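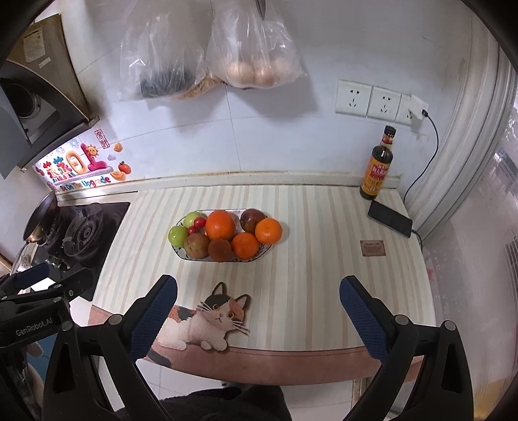
Rulach is a set of kitchen recordings made with hand-held grippers, meant for people training a policy to pick up and put down ordinary things. We would like it to be used, and we would like it to be used with some doubt. The sets we learned on had a habit of showing one red block on one bare table, which tells a model very little about a fruit plate where the oranges come in two sizes, the small tomatoes sit wedged behind other things and the nearest items are a passion fruit and something brown and fuzzy. Plates like that are why we went into kitchens. Whether they make for a better policy is a separate matter, and our evidence is thinner than we would like.

Version notes

This card was last changed on 10/20/22 by Ewurabena Baidoo. It replaces the March card, which claimed that the set "covers the home kitchen". It doesn't, and the line has been taken out.

What you get

700 episodes from 25 kitchens. Each episode is one attempt at one instruction, with the video from the gripper camera, the jaw opening, the estimated hand path and the instruction as text. Instructions are short and were written before recording: "move the front orange to the bowl", "take an apple off the plate". Fourteen episodes have no usable hand path. They're kept in a folder of their own and the loader skips them unless you tell it otherwise.

How it was recorded

The person doing the task holds the gripper and works as they like. We asked people to leave the counter as they would have it on a normal day, with the cables, bottles and bags where they were. Some tidied up anyway. Dennis Nuttall compared first and last sessions in the same homes and thinks the later ones are neater, so treat "natural clutter" as a hope and not a property of the data.

Labels

Object names were typed in by the recorder and checked by Lamisi Appiah. Fruit is the weak spot. Plum, nectarine and "dark fruit" have all been used for things that look much the same on video, and we left them alone where we had no way of settling it. If your method leans on fine object names, drop those episodes or relabel them yourself.

Success is marked by the person who did the task. We don't trust this much. People are kind to themselves about an orange that rolled and stopped somewhere near the right place. A second marking, by Edem Zakaria, exists for 100 episodes and is in the file called second_marks. Where the two disagree, we'd go with Edem's.

Known problems

People are better at this than robots. A person holding a gripper feels the fruit slip and corrects before anything shows on video, and none of that feel is recorded. A policy trained on these clips may copy the correction and miss the cause.

Gas stoves are common in the set and electric ones are rare. We have no good reason for this, it's just whose kitchens we got into.

Reach is a human's reach. Several hand paths can't be followed by the arm we test on, and the Sulemana converter squashes them to fit. Look at the result before you train on it. Mansa Ankrah found cases where the squashed path goes straight through the rim of the plate.

Claims we are not making

We had one encouraging run on fruit plates using Cludness, our baseline. The test kitchen was also a training kitchen. Please don't quote that run as a result. We haven't tested on an unseen home, and until somebody does, a bigger number on our own split means only that you fitted our own split.

Splits

Split by kitchen, never by episode. Earlier users at Sorkmont split by episode and got scores that fell apart once the same tablecloths were no longer on both sides. The by_kitchen file is the only one we support.

Reporting faults

Send the episode number and the time in the clip. "The labels are bad" we already know.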